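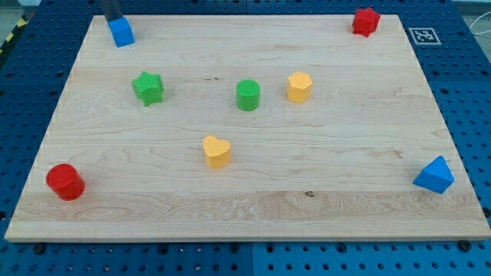 Le barrage de Kartha ne tiendrait pas l'hiver, disait le rapport de Grutar, et il fallait abaisser la retenue avant les gelées. L'ingénieure relut la phrase. La cote était à 346 mètres, deux de trop.

Elle descendit dans la galerie de drainage. Le piézomètre 190 donnait une pression stable depuis avril. Les autres montaient. Elle nota les valeurs au crayon, l'encre ne prenant pas sur le papier humide, puis rappela Brulano.

— Combien pouvez-vous absorber en aval ?

— 2,000 mètres cubes par seconde. À 3,000, on évacue le bas du bourg.

Elle demanda l'ouverture de la vanne de fond, un quart de course. Le vérin se mit en mouvement avec onze secondes de retard. Le débit s'établit, la conduite vibra, puis vibra moins.

À quatre heures, la retenue avait perdu six centimètres. Le piézomètre 190 n'avait pas bougé — elle tapa du doigt sur le cadran. L'aiguille tomba à zéro et y resta. Elle barra la colonne depuis avril et remonta téléphoner.

12 partages · 3 commentaires

Contact | © Polier | Haut de page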